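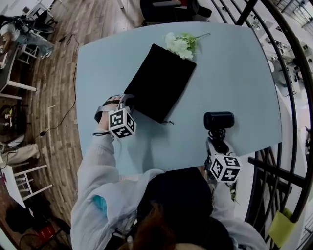

Why do you put flowers in a bag and not in a box, a customer wrote to us last December, when in every other shop they come in a box? She had ordered white flowers for her mother's kitchen, and she wanted to know if the bag would crush them. We answered her the same evening, and later we thought that our answer could also be the beginning of this page.

We are Pondonitz, a small company for artificial flowers. We sell single stems and small bunches, mostly white, with green leaves, and each one goes to the customer in a drawstring pouch. The pouch is soft, it closes with one cord, and you can keep it. When the season changes and you want something different on the table, the flowers go back in the pouch and the pouch goes in a drawer. A box takes more place in the drawer, and after the second year it usually has a broken corner.

How we started

In the beginning we did not sell flowers at all. We sewed pouches for a jewelry shop in Čierny, in one rented room with 2 sewing machines. The shop closed, and we stayed with 372 black pouches which had no owner. We tried to sell them empty at the market, and this did not go very well. Then one of us put a bunch of artificial flowers in a pouch, with the heads looking out of the opening, only to show how big it was inside. People asked for the price of both together. By evening we had to explain many times that the flowers were not for sale.

The next month they were for sale. The name Pondonitz comes from the street where we had this first room, with one letter changed by mistake in the registration form. We decided to keep the mistake.

How we pack

Everything is packed by hand on a table. The leaves are opened first with the fingers, because they arrive to us pressed flat. After this the stem is made straight, and the flowers go into the pouch. For a long time we put them in with the heads first, and we had many complaints about bent petals. Now the stem goes in first when the bunch is short. Long stems are turned around, with the stem standing out of the opening, and the cord is pulled only a little, so that it holds and does not press.

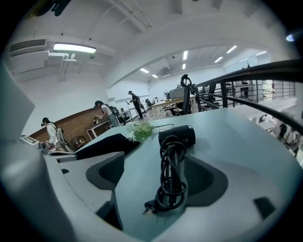 Velvet is more difficult than people think. It takes every small thread from your sleeve, and on black you see it immediately. Before the pouch is closed we go over it with a brush, always in one direction. If your pouch arrives with a mark from folding, please hang it for one night in the bathroom and the mark will become weaker. Please do not iron it. We ironed one in our first year and it is still shiny.

What we offer today

Our smallest line is called Standus. It is one sprig in one pouch, and it is chosen often for name cards at weddings. Pestska is the bigger line, a full bunch with more leaves, for a vase or for a shelf. Last year we packed 1245 pouches of Standus and 952 of Pestska. We can also make the pouch in another size if you send us the length of your stem in inches, measured from the lowest leaf to the end.

What we do not offer: scented flowers, blue roses, and glitter. We are asked about glitter every winter. It would go into the velvet and stay there.

Visiting and writing

You can come to see the stems before you order, but please write first, so that we can prepare the table. Mornings before eleven are best. Repairs of cords are free for all our pouches, also for the old ones from the jewelry time, if you still have one. Put it in a normal envelope and write your return address inside it too.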